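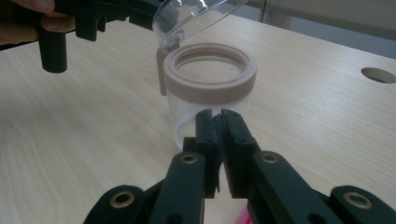

Up before the kettle had any business being on, and in the Ait Brahim room by half past seven, which I mention mainly so that I can look back on it in some lazier month and feel proud. June in Curstead is lovely at that hour. I walked in past the bakery and didn't stop, and regretted it until lunch.

We have been at the kitchen tasks for Sindeo long enough now that I dream about lids. I mean that literally, I had one the other night where I was trying to put a lid on my grandmother's soup pot and the pot kept turning a few degrees every time I got close. Shuzhen laughed so hard when I told her that she had to put her grippers down, and then we had to throw away the episode, and she said it was worth it.

The lid task is the one I was most wrong about. When we wrote the plan last winter I put it in the easy column. You hold the lid in one hand, you steady the cup with the other, you lower the lid, finished. I gave it a single line and went on to worry at great length about pouring. But a person fitting a lid feels for the edge with a fingertip, without ever knowing they are doing it, and once your fingers are shut away behind a pair of jaws you find out how much you were leaning on them. My own first attempts were dreadful. I came at the cup from straight overhead, like somebody parking a spaceship. Shuzhen Xie tips hers, lets one side of the lid find the rim, and then brings the rest down after it, and I have started asking everyone to watch her do a few before they pick anything up.

The trained policy seems to agree with her, bless it. Peadar ran the comparison overnight: same network, same number of episodes, one batch lowered flat and one batch tipped. The tipped batch did better, and when it missed, it missed in a gentler way, with the lid sliding off to one side where the other batch tended to press down and shove the cup along. I like that result very much. It's small, and I don't suppose it will get more than a paragraph in the write-up, but it is the kind of thing I came into this work hoping to see — that the manner in which a person does a thing carries through, along with the fact that they did it.

Peadar Geraghty, being Peadar, wants to see it again with a different person doing the tipping before he'll believe a word. He is right, of course. It could just be that Shuzhen is steadier than the rest of us in every respect, and the policy is learning steadiness. So I am to learn to tip, and so is he, and we will each do a batch. I've told him mine will bring the average down and he should plan accordingly.

After that we had a long stretch on the snack task, with the glass standing next to it on the table. This is where I wanted to write down something about pace before I forget it. I have always told new people to go slowly, and I think I've been overdoing it. When you move very slowly you pause, and when you pause, the policy learns to pause as well, and then you have a robot that arrives beside a glass and stands there thinking about its life. We watched one do precisely that last week for so long that I went and answered an email. A steady, ordinary speed is better, the speed you would use at home if you were a bit tired and not in any hurry. I must change the instruction sheet. I must also stop saying "nice and slow" under my breath while other people are working, which Shuzhen tells me I do constantly.

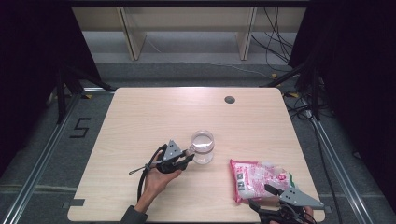 On bags, and a long argument at lunch

Soft packaging is a misery and I am growing very fond of it. A cup is the same cup every time you reach for it. A bag has been handled, and it has opinions about that, and by the third or fourth go it has creases it didn't have at the start and lies in some new way. My instinct has always been to swap in a fresh one so that the episodes match. Peadar thinks this is exactly backward and that we should use each bag until it is thoroughly disreputable, and log how many times it has been picked up.

We went around on it all through lunch (lentils, and a very good pickle that his sister makes). I said that if everything varies at once we will never know what helped. He said that if nothing varies we'll know precisely what helped on our one clean bag and nowhere else. In the end we agreed to split it: fresh bags for the comparison runs, old ones for the big mixed set. I think he got the better of me, really, as the big mixed set is the part that matters. But I got to keep my comparison runs, and the last of the pickle.

Verkeo wrote back, finally, about the jaw pads. They can send softer ones. I have asked for 2 sets to try, since I would like to know whether the pads would help with bags or merely make us sloppier. Shuzhen suspects sloppier. She says that a slightly unforgiving gripper makes for careful people, and having watched her work I'm inclined to listen. 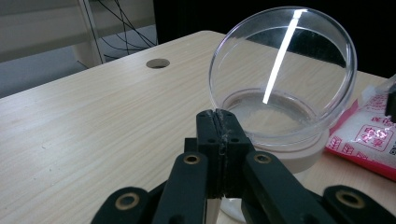
Reading time: 3 minutes

Rice in the afternoon. I had been putting it off, as I put off anything that can be swept up. It went much more pleasantly than I expected, and I have a new respect for the clear bowl, which I chose for no better reason than that it was in the cupboard and turns out to be a thoroughly awkward object for a camera. The light runs along the inside of it in a long white streak and you look straight through it to the desk. If the policy can manage with that, I shall be quietly delighted. If it can't, we'll do a batch with something opaque and see how much of the trouble was the seeing and how much the handling.

I want to do that second batch regardless, now that I've written it down. It would be a nice clean test. Same motion, same rice, only the bowl changed.

We also talked over what to count as done. I had been marking rice episodes as good or bad, and Peadar pointed out, kindly for him, that a few stray grains are a very different matter from half a bag on the floor. So there will be a little scale. I'd like to weigh what lands outside the bowl, and I have promised to bring in my kitchen scales, the ones with the sticky button. That means I must also remember to bring them home again before the weekend baking.

The running total for the whole kitchen set stands at 753 episodes, after we took out the ones that had no business being in there (including the one with the soup pot story, which I'm told has some excellent laughing in it). I wrote the number on the inside cover of this notebook. I had hoped to be further along by now and I find I don't mind. In the winter I would have said more episodes, more, more, and worried about the rest later. I would now trade a good many of them for a smaller pile done by people who were comfortable and had eaten properly. I can't prove that one yet. Perhaps it could be measured — we do log the time of day, and I'd be surprised if the last hour before lunch looked as good as the first hour after it. I'll ask Peadar if he will split the scores that way. He'll sigh, and then he'll have it done by morning.

My left wrist is sore and the right one isn't, so I am clearly gripping harder on that side. Shuzhen showed me a stretch for it, done against a door frame, and I did it three times this evening while the pasta water came up. Tomorrow it's tipping practice for Peadar and me, before anyone else gets in to watch. And I am stopping at the bakery.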